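The arm at Sullside stopped at 8 minutes past two with a can in its grip, and it would not let go. The screen said grip fault 565. I pressed reset. It squeezed harder, and cola ran down the wrist joint into the grey housing.

I hit the red button and rang Costache, who had sold us the thing. A recorded voice said they would call back on Monday. The Travinport order was 400 cans, so we packed by hand.
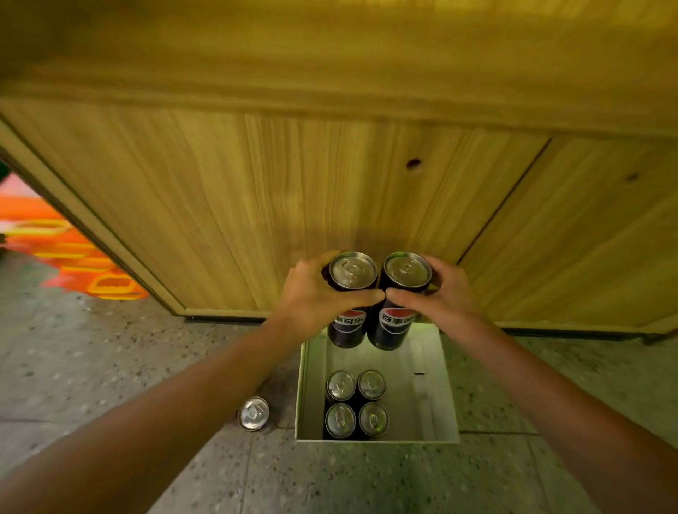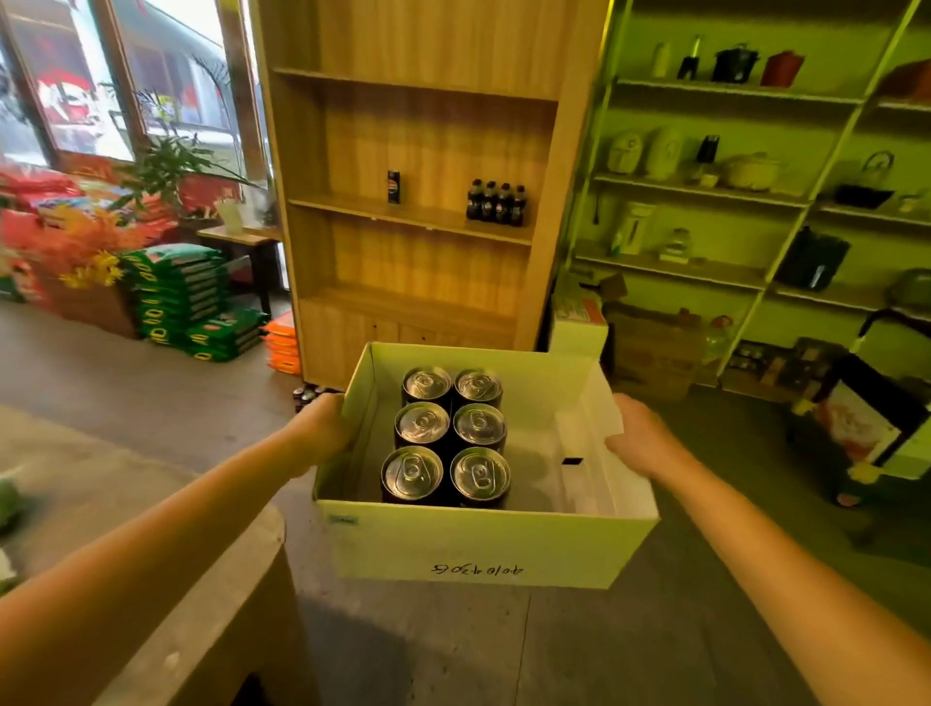 By four my back hurt and my daughter had stopped talking to me. She kept looking over at the arm. The guard light was still green, although I had cut the power at the wall.

"Should it be doing that?" she asked.

I got the manual out. The light had its own battery, it said, and green meant safe to enter. It would show green no matter where the arm was or what it was holding.

She had reached in there that morning to pick up a label.

I put a padlock on the gate and wrote it in the book: 2021-04-10, do not start. Then I went back to the boxes, and she passed me the tape.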